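Week 4 handout: Comparing grippers on the kitchen bench

Hiu-tung Ng
Robot Handling, second-year option

Before you come to the lab

Please read this the evening before, with a cup of tea if possible. It's longer than last week's notes because there is more to decide, and I would much sooner have you arguing about fingers in the lab than hunting through the handout for a setting. If you missed the session on reach and joint limits, get the notes from a bench partner first. We use them straight away.

We will be comparing two ways of ending an arm. The first is the Judau parallel gripper, two fingers that slide towards each other and stay parallel the whole way. The second is the Farnix soft hand, which curls when air goes in and opens when the air comes out. They bolt on to the same wrist plate, and the same Plumico controller runs both, so the arm moves in the same way whichever one is fitted. I love this session! You can know all the theory about contact area and still be surprised by what happens when a gripper meets a lemon.

What "better" means

Last year's groups spent a lot of time telling me that one gripper was better than the other, and when I asked at what, we got a long silence. So let's fix the terms now.

Reach-in. How much free space does the gripper need round the object before it can close? A slim pair of fingers can go down between two neighbours. A soft hand needs elbow room on every side, and it needs more when it opens than when it closes (people forget this, then wonder why the let-go knocks something over).

Hold. Once closed, does the object stay where it was in the grip, or does it creep and turn? Turning matters a good deal for a cup and hardly at all for a lemon.

Forgiveness. If the arm arrives a little to one side of where it should be, does the grip still work? This is where soft hands shine, and you will see why when you offset your targets on purpose.

Release. Does the object stay put when the gripper opens? Write this down every time, even when it is boring. Sticky release is the most common fault in the logs and the one students leave out.

Keep these four apart in your notes. A gripper can be splendid at one and hopeless at another, and a single mark out of ten hides that.

Why kitchen things

A set of test blocks is tidy and repeatable, and we used blocks in week 2 for exactly that purpose. The trouble with blocks is that they are all the same kind of difficult. Kitchen objects are each awkward in their own way. A cup has a rim you can pinch and a side you can squeeze, and these are two quite different jobs for the same pair of fingers. A wine glass lying down offers you a stem, a bowl and a foot, and clear glass is miserable for most depth cameras. A folded cloth has no proper edges at all. A metal scoop is thin, smooth and nearly flat to the table, so the real question is whether your fingers can get under or round any of it before they touch down.

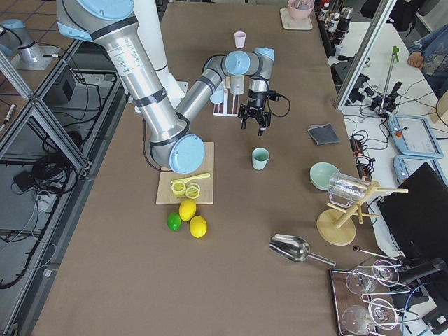 Lemons and limes deserve a paragraph to themselves. They are nearly round, which means that a parallel gripper touches them on two small patches, and if those patches don't line up through the middle of the fruit it will squirt out sideways. It's a lovely demonstration of the friction cone from lecture 3. Draw the line between the two contact points, draw the surface normal at each, and check the angle between them against the friction limit. Do that on paper first, please, and predict which approach heights will fail. Then try them. A slice is another matter again: it is low, it has a soft face, and squeezing it across the width can fold it. I would plan for the slice to be your hardest pick with the Judau, and I'd be delighted to be proved wrong.

The run

Each pair takes one gripper first and swaps after the break. Start at the joint pose saved as HOME, with the fingers open and well clear of the table. Jog by hand on the pendant until you are above your first object, then save the point. Drop the speed to 20 per cent for anything below hover height and leave it there. You may go faster on the way back, once you have watched the whole path through at slow speed.

Work through the objects in this order:

cup, held by the side
cup, held by the rim
bowl, held by the rim
whole lemon
lime
lemon slice
folded cloth
scoop
wine glass, by the stem

Make 10 attempts at each object with each gripper. That sounds like a lot and it goes quickly once your points are saved. For the first half of the attempts use the true centre of the object as your target. For the second half, shift the target sideways by one finger width and leave everything else alone. If you change the height as well you won't know which change did the damage, and neither shall I when I come to mark it.

Put the object back on its pencil mark after every attempt, whether the pick worked or failed. Check which way it is facing too. A bowl looks the same from every side, more or less, but a scoop with its handle swung round is a new problem.

Closing force

The Judau takes its closing force from the controller as a plain whole number with no units. This annoys everyone, me included. Job file 2410 has sensible starting values for all the objects on the list, worked out by the Sotiropoulos workshop group for these fingers and these rubber pads. Load it and leave the glass value exactly as you find it. For the other objects you may go up or down one step at a time, and you should note each change next to the attempt where you made it.

With the Farnix hand you are setting air pressure instead, and it behaves differently. More pressure makes the fingers curl sooner and further, so the shape of the grip changes along with its strength. Two groups can report "the same force" on a lemon and have completely different contacts. When you write up, describe where the fingers touched. A quick sketch is fine, and usually better than a paragraph.

Cables and hoses

Look at the wrist before you look at anything else. The gripper cable needs a generous loop so that the last joint can turn without pulling on it, but a loop that is too generous will sweep across the table and catch on the drying stand, which has pegs pointing in all directions and seems made for the job. Turn the last joint slowly through its full range at hover height and watch the cable the whole way. The Farnix air hose is stiffer and wants to spring outwards, so repeat the check after the swap. Please don't skip it just because the electric one was fine.

Keep pendants on the side table, screen up, with the stop button where your hand can find it without looking. One person drives and the other watches the gripper. The watcher may call stop at any time and never has to explain why.

Camera or no camera?

You will be working from saved points in this session, with no camera in the loop. Several of you asked whether this makes the comparison unfair, and it's a really good question. A camera would correct some of the sideways error for you, and so it would help the less forgiving gripper more. By taking it away we see what the hand does by itself. We put the camera back next time and repeat the shifted attempts, and then you can work out how much of the soft hand's advantage is left. My own guess is that it shrinks a lot for fruit and hardly at all for the cloth. Write your guess at the top of your sheet before you start, in pen.

What to hand in

One results sheet per pair, with all four headings filled in for every object. Add one page comparing the grippers, in everyday words, as if you were advising somebody who has to pick one and can't afford both. Say which objects settled it for you. Include at least one failure you didn't expect, with your best account of the contact points when it went wrong.

Photographs of failed grips are welcome, and so are short clips. Averages across all the objects are not, for the reasons given under "What better means".

Questions to think over on the way home

Would longer fingers on the Judau have helped with the wine glass, or only moved the trouble somewhere else? Could you pick up the scoop by pushing it against something first? And if you were allowed to change one thing on the bench and nothing on the arm, what would you change?

Bring your answers to the October seminar. The spare finger pads are in the drawer under the controller, and please put worn ones in the tub so I can measure them.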